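Stimbridge 2.6: a month with the new timeline and tracking tools

I held off on updating for ages, mostly because the last version ate my calibration files. But our Tokthorpe batch was piling up — 2,643 clips of hand-held gripper work around sinks — and my old pile of scripts was taking all night, so in I went!

Sinks are a pretty good test for any tracker, with all that white and all those shiny taps.

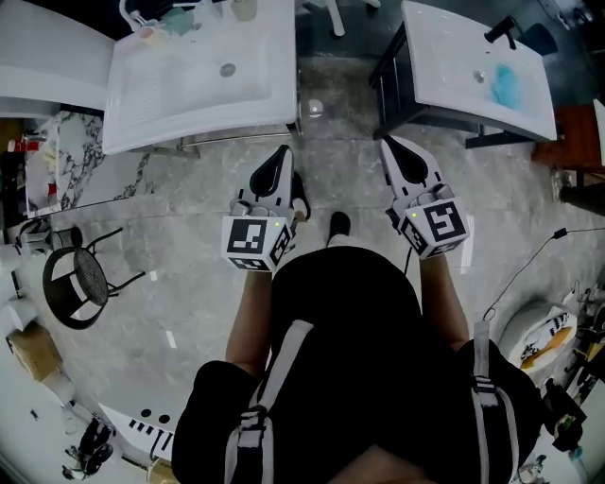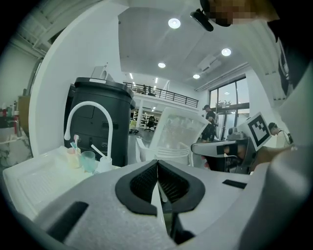
Ferhat Şimşekoğlu wrote back after my first notes to say the marker tracking is fine, but I should switch off auto-smoothing before judging it, as it rounds off quick wrist turns and the planner then learns mush. He was right (annoyingly). With smoothing off, the paths got jumpier to look at, but the replays in our simulator hit the grasp points much more often.

What I love is the timeline. You drag head view and gripper view onto one track, press Align, and it takes roughly 40 seconds a clip on my old desktop. Pellegrini's tool made me type the offsets in by hand, and I don't miss it one bit.

What I don't love: if a marker drops out for more than 30 frames, the pose just freezes and there's no warning, only a tiny gray tick you'll miss unless you zoom way in. Export is picky too. I got 6 failed jobs in a row before I figured out it hates spaces in folder names — come on, really?

Docs are thin, but the Husitz plugin loads without a fuss and reads the pose files as they are. I'm keeping it. Back up your calibration folder before you install, though.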